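Homemade Citrus Syrup for Fizzy Drinks

Posted by Beril Kocabaş

I make a jar of this every couple of weeks and I still get excited when I open it! The trick is letting sugar pull the oil out of the peel before any juice goes in. My neighbor Birsen taught me when we both lived in Grammont, and I've changed almost nothing.

You need:
4 lemons
2 oranges
1 1/2 cups sugar
A pinch of salt

Wash the fruit well and peel it with a vegetable peeler, leaving as much of the white behind as you can. Toss the peels with the sugar in a bowl and press down hard with a wooden spoon. Cover and leave it overnight — mine usually gets 11 hours.
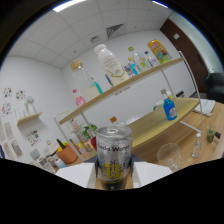
By morning the sugar should look like damp sand, with a puddle underneath. Squeeze in the juice of all the fruit, add the salt and stir until nothing crunches. No heat at all (cooking it makes it taste like candy). Strain into a clean jar and keep it in the fridge.

For one tall glass, use two spoonfuls of syrup, lots of ice, and top up with soda water. Pour slowly, it foams! Fresh mint is lovely in it, and so is a slice of ginger.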